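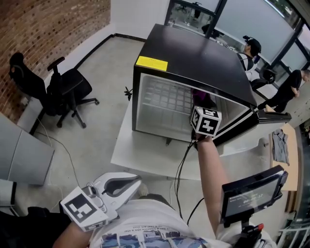

Photo: Hemant Pant

2023-05-09
By Shanti Sachdeva

Left the house before seven to get to Stodari for the hearing on the eviction notices. The bus stops at the flyover now and you walk the rest. The notices went up on the doors last week, one sheet each, in English only, with the name of the Skallus drainage project at the top and a line at the bottom telling people to clear out by the first week of June. Most of the families there read Hindi or Marathi, and many of the older women read neither. A schoolboy was going door to door translating when I was there before. He has exams and had stopped.

The list attached to the notice covers 402 households. I spent most of the morning on that number. Senthil Iyengar has the survey from the previous round, and it doesn't match. Whole lanes have been left off. If a home isn't on the list it gets no notice, and without a notice there is no claim to another room somewhere else, but the bulldozer does not check the list as it goes along. I have seen this in other cities and I have written about it in this diary before.

The hearing was set for eleven and began after one. It was held in a room on the second floor with seating for a dozen or so. The rest of the people stood on the stairs. The officer was polite. He said the residents had been given time, and that the rules ask for 60 days. Senthil asked him to count the days from the date the notices were put up and not from the date they were signed. He wrote that down. He did not say what he would do about it.

A woman called from the stairs that she had her ration card, her voter card and her electricity bills, and which one did he want. He said all documents would be considered. She asked again which one. He moved on to the next file.

I have some sympathy for these officers. They get orders from above and sit in hot rooms being shouted at. But the same office that says these people have no right to live in Stodari has been taking their water charges for years. It has stamped their receipts. Candidates from both of the big parties have gone down those lanes with folded hands before every election I can remember, and they found the houses without any trouble.

The contractor, Upadhyay, sent a man who sat at the back and said nothing. When I asked him afterward where the machines would start, he told me to write to the head office. I have his card. I will write.

Ate late, at the stall near the flyover, with Sneha Vishwakarma. She is filing for 2 of the families tomorrow and thinks that is the most she can get ready in time. Both have papers going back a long way. She is worried about the tenants, who have nothing in their own names and whose landlords have stopped picking up the phone. We talked about Isten, where the families who were moved out last year were put up in blocks far from any work. More than 6 of the people I interviewed then have gone back to sleeping in the city during the week and see their children on their days off. That is never in the reports on how the resettlement went.

Alžběta Beneš wrote in the evening asking whether the court could still stop it. She is putting together something on housing law and wants a plain answer. I told her that a stay is possible, that judges have given them in cases weaker than this one, and that they have also refused in cases that were stronger.

No word about the order by the time I went to bed. The officer said it would be put on the board outside his room. Senthil will go and look in the morning, and I have to go back for the survey maps anyway.

Recent diary entries
The water tanker and the ward office
A day in the blocks at Isten
Who gets counted in a survey
Letters from readers on the street vendors' case
Waiting for a ration card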